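Buscamos evaluadores escépticos para pruebas de manipulación doméstica y de taller

Heta es un grupo pequeño que comprueba lo que prometen los fabricantes de robots. No los construimos ni los vendemos. Desde hace unos años leemos que el robot que recoge la cocina está a punto de llegar, y seguimos recogiendo la cocina nosotros. Queremos saber cuánto falta, tarea por tarea, y necesitamos gente que mire sin ganas de que salga bien.

Abrimos 6 plazas de evaluador a tiempo parcial para la campaña que empieza en febrero en nuestro local de Pustau.

En qué consiste el trabajo

Cada sesión se dedica a una sola tarea: doblar un paño, ordenar una balda, levantar una lámina plana de la mesa, meter tornillos en su caja. El evaluador prepara los objetos, anota cada intento y decide si el resultado se puede dar por bueno según la hoja de criterios. Después hace la misma tarea a mano, con cronómetro. La comparación suele ser incómoda para la máquina, y la publicamos igual.

En la campaña anterior, la que llamamos Miranda, registramos 3.550 intentos. Dimos por buenos 752. Algunos fabricantes nos pidieron que contáramos también los «casi», y la respuesta fue que un plato casi guardado está en el suelo. Para esta edición Ignacio Obi ha reescrito los criterios y el «casi» sigue sin existir.

Las cosas planas merecen mención aparte. Una persona levanta una lámina por el borde con la uña y no se acuerda de haberlo hecho. Una pinza de dos dedos tiene que encontrar ese borde, meterse debajo y no empujar la pieza por la mesa. Hay vídeos muy bonitos de esto en internet, casi siempre con un corte en medio.

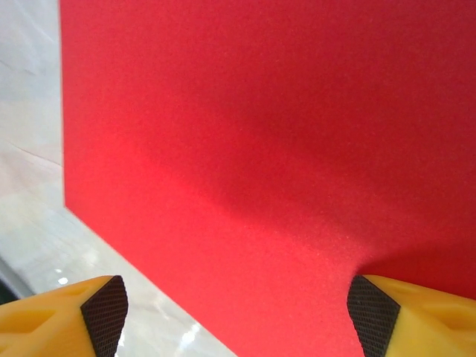 Tampoco nos creemos la tesis contraria, que esto no funcionará nunca. Hay tareas repetitivas de taller en las que ya dudamos de qué lado apostar, y si los datos nos desmienten lo escribiremos con la misma letra.

Qué pedimos

Paciencia para ver fallar lo mismo cuarenta veces y apuntarlo cuarenta veces. Letra legible o mecanografía decente. Haber trabajado en limpieza, almacén, hostelería, costura o montaje cuenta más que un título de ingeniería. No se admiten candidatos con participación en empresas de robótica.

Qué ofrecemos

2.000 euros brutos por la campaña completa, turnos de mañana a partir de las 9:00 y el nombre en el informe, si se quiere. La formación dura dos mañanas, va a cargo de Setsuko Sekiguchi y está pagada aparte.

Cómo presentarse

Escriba una carta de una página a Elfriede Rieger, Heta, Pustau. Cuéntenos una tarea manual que domine y explique por qué cree que una máquina no podría hacerla todavía, o por qué sí. No hace falta adjuntar fotografía ni currículum. Contestamos a todas las cartas.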